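Ivolia Twin-Arm Cell – Set-up Guide
Section 7: Preparing the enclosure before a session

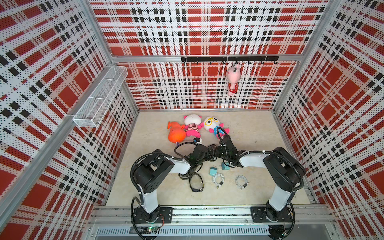 Read this section before switching on the arm power. It applies to all Ivolia cells fitted with the Skandow controller, software release 2 or later.

7.1 Checks with the power off

1. Turn the isolator to OFF and fit the padlock.
2. Check that both mounting plates are tight on the front rail. Torque values are in the Kettler rail sheet.
3. Move each arm by hand through its full reach. The cable conduits must not pull tight or catch on the gripper.
4. Check that the wall panels are seated in their posts. Replace any panel that has come loose.
5. Hang the basket and the hook rail at the heights given in the task sheet.

Note: The reach limit is 700 mm from the base joint. Items placed beyond it will be reported as unreachable.

7.2 Placing the objects

6. Put soft items at the back of the floor and small hard items towards the front.
7. Coil all loose leads before placing them. An uncoiled lead can wrap round a wrist joint.
8. Keep spectacles and other fragile items clear of the grippers' closing path.

CAUTION: Do not reach into the enclosure while the arms are powered, even if they are still. A held position is not a safe stop.

7.3 Starting

9. Remove the padlock and switch on.
10. Set the speed limit to 18 per cent for the first run with any new layout.
11. Test the emergency stop – both arms must halt and the controller must show code 97.

If the code does not appear, switch off and contact Wustley Service. Do not clear the fault and carry on.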